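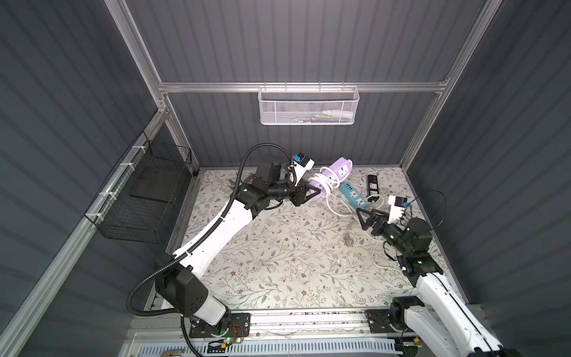

Household Basics, unit 2 – cords and power strips
Handout, T. Yimer, 2021-01-05

Read before the practical. Bring your own strip if you have one.

Sorting
1. Switch off, pull the plug from the wall first. By the plug, never the cord.
2. One strip at a time. Black, light blue, lavender – color makes it easy to say which is which in your notes.
3. Follow each cord from strip to plug with your fingers. Nicks, flat spots, scorch marks = set aside, don't tape.
4. Coil in loose loops, no tight bends at the strip end. Dont knot it.
5. Patterned mat: small plugs and ties get lost among the flowers and leaves, so check the whole floor before you sign off.
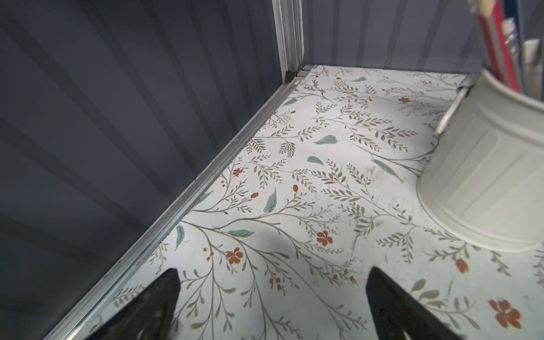
Storing
Wire baskets off the floor are fine. Heavy stuff at the bottom. Label both ends of the cord – yes, both.

For next time: pages 42 to 52, and wirte down every strip in use at home.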